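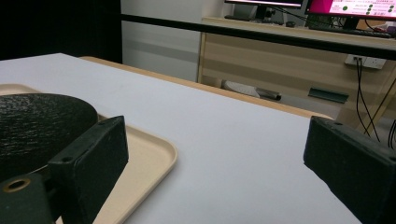

A work surface should hold the things in use and very little else. This chapter deals with small work areas, the kind that share a room with desks, screens and storage, and with the flat, round and awkward items that pass across them. Trays come first, as they are the simplest tool we have. A tray with a raised rim, like the beige one on the white table, gives an item a fixed place and keeps it from sliding when the table is bumped. The large black disc lying on it takes up a good deal of room, and a second item of that size would need a tray of its own. The desk behind, with its monitors and keyboard, is a separate area and should be treated as one. Parts set down beside a keyboard tend to stay there.

## 5.1 What this chapter covers

You will learn to choose a tray by the size of its load, to lift and turn round items, and to lay out a table so that two people can share it. The methods come mainly from the workshop at Mundham, where Kristýna Polák kept a log of every item placed, moved or misplaced over one winter. The log ran to 3513 entries. Of the first 100 misplaced items, 88 had been put down outside a tray.

Ans Van der Linden later repeated the count at Fescombe with a smaller table and got a similar result. Her layout is used in Section 5.4.

## 5.2 Handling a disc

A disc lying flat is stable but hard to pick up. Its edge is low, and fingers slide under it only if there is a gap. Once it is on edge the problem changes: it is easy to hold and ready to roll. Grip it across its thickness, with pressure on both faces, close to the edge. Keep the grip until the disc is flat again or resting in a rack.

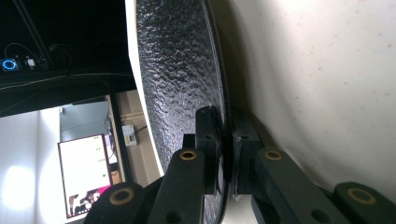 **Figure 5.2** A textured black disc on edge, held between two pads.

Look at both faces before you set a disc down. If one is rough and the other smooth, decide which will touch the tray and keep to that choice for the whole batch. Mixed batches are taken up in Section 5.3, along with the Cirko rack and its 20 slots.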